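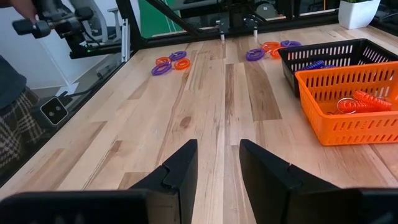 Photo: Jade Penrose / Wragg

Wragg Coil Sorting Set

Readme, February 2009

Contents

1. What is in the set
2. The objects
3. The table
4. The sorting task
5. Files
6. Labels
7. Known problems
8. Use and credit

1. What is in the set

The set has 364 pictures of plastic spiral wristbands lying on a table, with baskets to put them in. They are the kind of band people wear to hold a key. Most pictures show some bands still out on the table. In the photo at the top there are two groups of purple and orange coils on the wood, and a blue-purple one in the black basket.

The pictures are grouped into 22 rounds. A round starts when the bands are put out and ends when the person sorting says it is finished. Rounds are not all the same length.

2. The objects

Wristbands. Tightly wound, glossy plastic. Several have a thin silver ring at the join. We call them "coils" in the file names and labels because "bands" was already used for something else in the Pilico set.

Baskets. Plastic, open at the top. The black one has rows of rectangular slots in the sides. A coil inside it may only be partly visible, so see the note on "inside" under Labels.

Nothing was washed or polished between rounds.

3. The table

The top is butcher block made of long planks, pale blond through darker tan-brown, with knots and streaks. The orange coils are harder to pick out against the darker planks if you are working from small copies of the pictures. The full-size copies are fine.

The table was not moved during the work at Vitilo. It was moved once before the July rounds, when the room was needed for something else, and put back near the same wall. Light from the window changes from round to round and no attempt was made to correct for it.

4. The sorting task

Coils are put out in loose groups by hand. They may touch, overlap or lie on their sides. The sorter then moves them into the baskets. There are 3 versions of the task:

Any basket. All coils go in, color does not matter.
By color. The color for each basket is written on the round sheet.
One color only. The other coils stay on the table.

If a coil lands on the rim of a basket it is left there until the end of the round. If it falls on the floor it goes back on the table, anywhere.

5. Files

rounds.txt has one line per round, with the task version and the initials of the sorter.
pictures.txt has one line per picture, with its round and its labels.
sheets.txt is the round sheets typed up. Spelling was left as it was.
notes.txt is odds and ends.

6. Labels

There are 4 labels for where a coil is: table, inside, rim, other. "Inside" means any part of the coil is below the rim of the basket and it is not hanging on the edge. Coils seen through the slots count as inside.

Color labels are purple, orange, and blue-purple. The last two words are one label. Zuritz used plain "blue" for it in an early version, so old scripts will need changing.

7. Known problems

Where two coils of the same color overlap, the labels sometimes treat them as one. Please send corrections with the picture number.

The sheet for round 9 is missing its second page.

8. Use and credit

Free for teaching and research. Please credit Jade Penrose and Wragg. If you pass on a changed copy, change the name of the folder too.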